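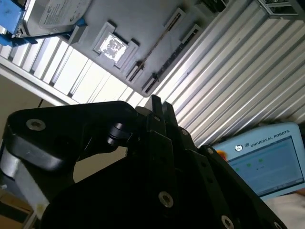
The Stultik long-arm hex key set is nine L-shaped keys in metric sizes, made for people who spend a lot of time turning socket-head fasteners in places that are hard to get at. Open-end wrenches and pliers need clear space around the outside of a bolt head. A socket-head bolt works from the inside, so it can be set down into the part it holds, like the round silver one recessed into the black plate on the left of the photo. The key goes straight in and the surrounding material doesn't get scratched. What matters then is how well the key fits the socket and how far it reaches, and those are the two things Stultik changed when this set replaced the older short-arm version.

Item number: 1229
Brand: Stultik
Sold by: Grumelari Tool Supply
Price: $69
Availability: in stock, ships from our Nernomora warehouse

Sizes included

1.5 mm, 2 mm, 2.5 mm, 3 mm, 4 mm, 5 mm, 6 mm, 8 mm and 10 mm. There are no inch sizes in this set. If you need both, the inch set is sold separately and uses the same style of holder in a different color, so the two don't get mixed up in a drawer.

Fit

Each key is cut to length after heat treatment and the ends are ground square. A lot of cheaper keys have a rounded or sheared end, and the first bit of the key does no work in the socket. On a shallow button-head screw that can be half of the available depth. With a square end you get the full depth, and the screw is less likely to round out.

The 1.5 mm and 2 mm keys are the ones most people ruin first. They will twist before they snap. If you see a twist in the key, stop using it and order a replacement. All nine sizes are available as singles.

Reach

The shortest long arm in the set is 75 mm, on the 1.5 mm key. Arms get longer as the keys get thicker. The long arm has a ball end that will turn a screw at an angle, which is handy when a bracket or a cable is in the way. The ball end is for running a screw in or out. For the final tightening, or for breaking loose a stuck screw, turn the key around and use the short arm - the ball end has a narrow neck and can break off in the socket if you lean on it.

Finish and holder

The keys have a plain black oxide finish with a light coat of oil. Wipe them off before first use or you will get oil on your work. The size is stamped on the long arm of every key from 3 mm up. The smaller three have no room for a stamp, so go by the numbers on the holder.

The holder is a two-piece plastic clip that opens flat. Keys lift out sideways and you don't have to take out the large ones to get at the small ones. It can be hung on a pegboard hook or screwed to the side of a bench with two wood screws (not included).

Suitable for

Bicycles, flat-pack furniture, machine guards and covers, camera tripods, gym equipment, sewing machines and general shop work. Not for use with an impact driver, and not insulated for electrical work. Do not put a pipe over the arm for more leverage. For large fasteners that need a set torque, see our hex bit sockets, which fit a standard torque wrench.

Care

Keep the keys dry. Black oxide gives some protection but will rust if the set is left in a damp garage over winter. A drop of light machine oil on a rag once in a while is enough. A worn short arm can be ground back a few millimeters on a bench grinder. Go slowly and dip the end in water often, and stop if the steel starts to turn blue.

Ordering for shops and schools

Boxes of 10 sets ship at a lower price per set. For orders of 1000 single keys or more, mixed sizes are fine, and we can pack them in labeled bags by size. Ask for a quote through the contact page and list the sizes you want.

Returns

Unused sets can be sent back within 30 days. Keys that break in normal hand use are replaced free, one key at a time, and you don't need to return the rest of the set.

Related items

Stultik inch hex key set
Stultik T-handle hex keys, metric
Hajdu socket-head screw assortment, M3 to M8
Hajdu thread locker, medium strength

Page last updated 15 November 2020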